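Keyboard Cleaning for the Club Bench

Updated in August for the new club year

The robotics club at Plekutham has one driver station that gets used by everybody, and its keyboard collects crumbs, pencil dust and bits of trimmed cable tie. Last season we had a W key that stuck in the down position during a practice run. The robot, Ulla, kept driving forward until it met the wall. The keyboard had not been cleaned all year. We now clean every keyboard in the club before the first practice match and again before the competition at Zernmont.

These tips work just as well for a keyboard at home.

Before you start

Unplug the keyboard. Move the cable out of the way so the plug does not get dragged through anything damp. Take a photo of the layout with your phone, straight down, with every key readable. You will want it later, mostly for the punctuation and the keys above the number pad.

You need:
- a small box or tub for the caps
- a soft brush (an old, clean paintbrush is fine)
- cotton swabs
- a bowl of lukewarm water with a drop of dish soap
- a dry towel
- a keycap puller, if you have one

Check the kind of keyboard before pulling anything. Laptop keys have thin plastic hinges underneath and should be left alone. Most full-size desk keyboards have caps that pull straight up.

Taking the caps off

Begin with the number pad. It gets the least use in our driver program, so if you break a cap while you are learning, it matters less. Pull straight up with even pressure on both sides. If a cap will not move, rock it very slightly from side to side and try again. Do not pry with a screwdriver or scissors, which will mark the edge of the cap and can bend the switch.

Leave the space bar, Enter and the wide Shift keys in place the first time. On many keyboards they have a wire underneath that is fiddly to put back. Brush around them.

Look at the underside of each cap as it comes off. If the stem is cracked, set that one aside. A cracked stem will go back on but it works loose again in a week or two.
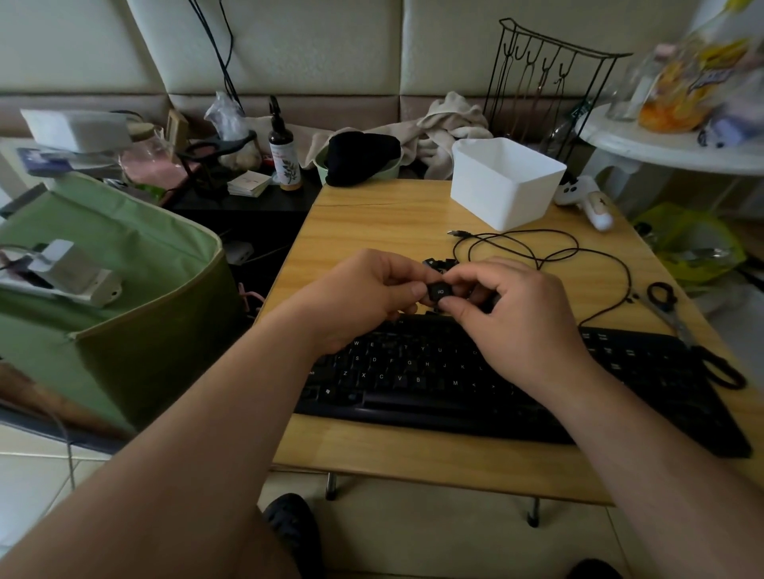 We do it the other way at Lekota and start with the letters, because those are the dirtiest and people lose interest by the time they get to them. We also do one row at a time and put it back before starting the next, so there is never a heap to sort. It takes longer but the younger students make fewer mistakes.

Row by row is a good method if the group is new to it. For one person working alone, taking off a whole section at once is quicker.

Washing and drying

Put the caps in the soapy water and leave them for 15 minutes. Swish them around, rinse in a strainer, and spread them on the towel with the open side down so the water runs out. Overnight is best. Do not use a hair dryer, as thin caps can warp.

While the caps dry, turn the keyboard over and tap the back. Then brush between the switches, always toward the nearest edge. Use a barely damp swab on the plate for sticky spots. No water should go near the switches themselves. Allow over 40 swabs for a badly neglected board.

Other controls

Button pads and hand controllers need the same care. Do not take these apart unless the student in charge of electronics is at the bench. Wipe the buttons with a slightly damp cloth, run a dry swab around the edges, and press each one to check that it comes back up. A button that is slow to rise should be written in the log, with the date, even if it seems fine after cleaning.

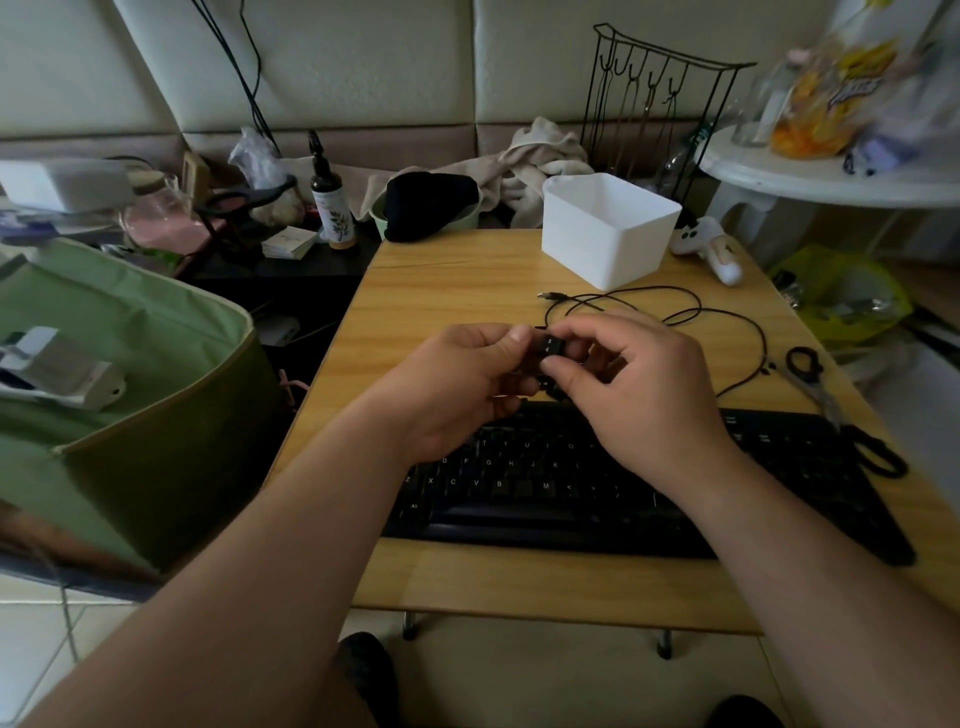

How often should a shared keyboard be cleaned?
Every 3 months is enough for a full cleaning with the caps off. Brush it once a week if people eat near it.

Putting it back together

Use your photo. Set each cap on its switch, check that it is square, and press down with your thumb until it seats. Fill in the letters first and work out to the edges.

Plug the keyboard in and open a blank document. Type every key, top row to bottom. After that, open the driver program with the robot up on blocks and its wheels clear of the floor, and hold each drive key down and let it go. The wheels should stop when you release the key. We had 6 caps in the wrong place after our first cleaning, and two of them were drive keys.

Keep spare caps in a labeled bag in the driver station case. The bag goes to Zernmont with the rest of the kit.

27 shares
4 comments

Related tips
Labeling Battery Leads So They Stay Labeled
What to Pack in the Driver Station Case
Getting Hot Glue off a Workbench
Storing Short Cables Without Knots
Sharpening Club Scissors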